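Preparing Your Papers and Personal Items for an Enrolment Appointment

Students joining Bridesano College are asked to attend one enrolment appointment before teaching begins. The appointment is short, and most delays arise from missing papers. The steps set out on this page apply to all full-time and part-time courses.

Step 1. Read your offer letter

Your offer letter gives your course title, your student reference and the building you should attend. Check that your name is spelt as it appears on your passport or birth certificate. If it is not, write to the Enrolment Office before you book. Changes to a name cannot be made at the desk.

Step 2. Book a time

Bookings are made through the student portal, under "My Enrolment". Each appointment lasts 10 minutes. Students who need more time, or who will bring a support worker, should tick the box marked "Longer appointment". Parents and carers may attend with students under 18.

Step 3. Gather your documents

You will need the following originals:

Passport, or full birth certificate with one form of photo identification
Examination certificates or results slips
Proof of address dated within the last three months
Bank details, if you are applying for a bursary

Photocopies and pictures on a telephone cannot be accepted. Place the papers in a flat folder in the order shown above. Small items such as pens, bank cards and keys are best kept apart from the papers, in a zipped pouch or pencil case.

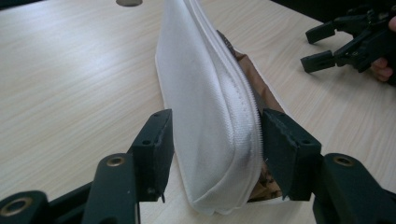

Written by Isla Skinner, Enrolment Office
Reviewed by Nasrin Mohammadi
Last updated: 12/03/2026

Step 4. Pay the deposit

A deposit of £70 is payable on courses that use the workshops or the studios. It may be paid by card through the portal or at the desk. The college does not accept cash or cheques. The deposit is returned at the end of the course, once all borrowed equipment has been handed in.

Students who receive a bursary do not pay the deposit - the award letter should be shown at the desk instead.

Step 5. On the day

Please arrive no more than five minutes early, as seating in the Plondelari Building is limited. Report to Reception and give your student reference. A member of staff will check your documents, take your photograph for the college card and return all originals to you before you leave.

If you cannot attend

Cancel the booking in the portal and choose another time. Appointments continue until the end of June. Questions may be sent through the portal or put to the Enrolment Office by telephone on extension 2584.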